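Ginari Laundry Folding Set

README, last changed August 20, 2025

Hello, and thank you for downloading Ginari. It is a collection of pictures of everyday clothes being folded on beds, put together by Nadine Mahasneh and Araceli Espinoza. We began it in February with a basket of clean washing and a vague idea, and it has grown rather more than either of us expected, so please bear with us if this page rambles a little.

What is in it

The set has 245 folding sessions, covering 28 kinds of garment, from vests and pillowcases up to dressing gowns. Most of the clothes are ordinary and well worn, which suited us very well, as a jumper that has been through the wash for years lies quite differently from one straight off the hanger. We left the creases in. Nothing was ironed beforehand, and we would ask you not to throw out a picture just because the cloth in it looks untidy!

How the folders are arranged

There is one folder per garment kind, and inside it one folder per session. Each session has a short text file called notes, giving the garment, the bedding underneath and the fold we were aiming for. Trousers and joggers share a folder called legs (Araceli's choice of name, and it stuck). Vundine, our older and smaller set of towels, is kept separately and uses a different layout, so please don't merge the two without reading its own notes first.

Bedding

We used 11 sheets and covers in all, some plain and some patterned. The flowery ones are harder going, with petals and leaves running right up to the edge of the garment, and if you are drawing outlines by hand you will want a cup of tea beside you. A pale garment on a busy print took Nadine the best part of an evening.
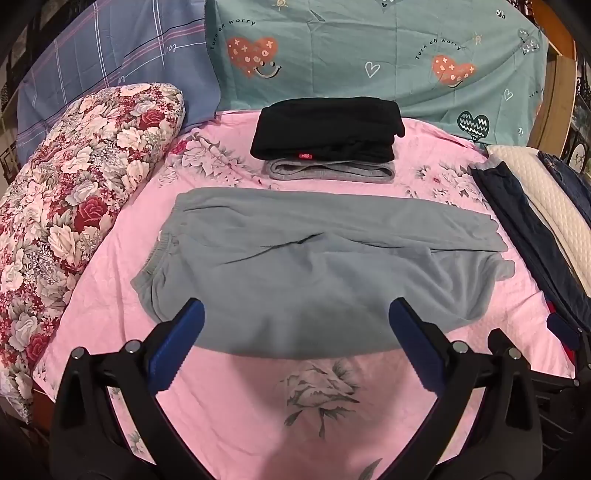
Legs folder: grey-blue sweatpants laid out flat on the pink floral sheet, with a folded black garment behind.

Known gaps

Socks are thin on the ground, and there are hardly any children's clothes. A few of the notes files say "joggers" where others say "sweatpants"; treat them as the same thing until we get round to tidying them up.

Corrections are very welcome. Please give the folder name and the session number when you write.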